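Everybody on my feed is buying a two-tier counter shelf and saying it changed their kitchen. I have my doubts.

Mine is a Varnen, light wood, 13 dollars. It's fine. It's two boards. It gave me a second place to put bottles I wasn't using in the first place.

The pitch is that you'll "see what you have." Okay. I see it. I still bought more red sauce in May.

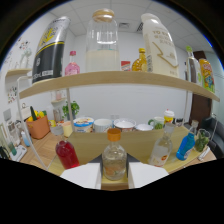
Also the advice to put tall stuff on top and small stuff below. Says who? Now I reach past a big white jug every time I want the little bottle with the yellow cap.

And decanting. A big glass jar with a wooden lid looks great until you forget what you poured into it and when. The original package had a date on it.

Someone in the replies says the Miscombe one is better because it has 4 feet with rubber pads. It costs three times as much. For pads.

I'll give it until the end of the month. If the table is still covered in mugs and bowls by then, the shelf goes to the garage with the spice rack that was also going to fix everything.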